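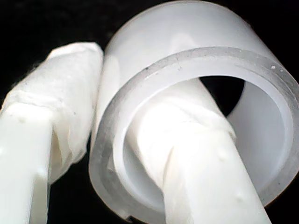

I've been reading up on "hack" accounts that tell you to keep every plastic ring, collar and tub rim that comes into the house because it will be useful one day. I have kept them. I have a drawer of them. The white one is typical: short, wide, milky, open in the middle, smooth on the outside and slightly rough along the cut edge, with a couple of tiny dark specks on the rim. I've been waiting for its one day for a good while now.

The claim, if you've missed it, is that a ring like this is a drawer divider, a cable tidy, a biscuit cutter, a plant collar and a napkin holder. Lena Kalinowski's list has 24 uses. I went through all of them. Several are the same use with a different thing put in the ring.

Cable tidy first. You coil the cable, you put it in the ring, the cable uncoils until it meets the plastic and stops. So now it's a slightly smaller mess with a wall round it. A bit of string did the job better and fits in a pocket.

Biscuit cutter. No. The edge is far too thick. It squashes the dough and then hangs on to it. I got 8 biscuits, all leaning. My son asked if they were meant to be hats.

Plant collar. This is the one I wanted to believe, because of the slugs. The list says slugs won't climb smooth plastic. Mine climbed it. I went out with a torch and there was one sitting on top, having a rest.

Drawer divider. Round things do not divide a square drawer. You get one round bit in the middle and four corners full of rubber bands. I don't know how this got past anyone.

Someone is going to say I should buy the proper ones. I looked. Dulton do a set of "organising rings" and Cillari do the same thing in grey, and as far as I can tell they are both tub rims with a better photograph.

The Pivus blog says the average kitchen holds 150 items that could be "given a second life". No source, no mention of whose kitchen. I'd like to know if they counted teaspoons.

And before the replies start — I'm not against reusing things. I still have jam jars from my gran and they get used every week. A jar has a bottom and a lid. A ring has neither, and most of what you want from a container is the bottom.

One fair point to the other side. The Akinola repair group in town take odd plastic bits for their spares shelf, and a man there found a collar that fitted his neighbour's leaking bird feeder. I accept the bird feeder. That is one use.

Lena's post has 1,471 likes, by the way. I asked underneath which of the uses she still does herself. That was in February. Still waiting, same as the drawer.

Update for those asking: I've kept two and the rest are in a bag by the back door. The council site doesn't say whether they take this sort of plastic, so the bag may be there for some time.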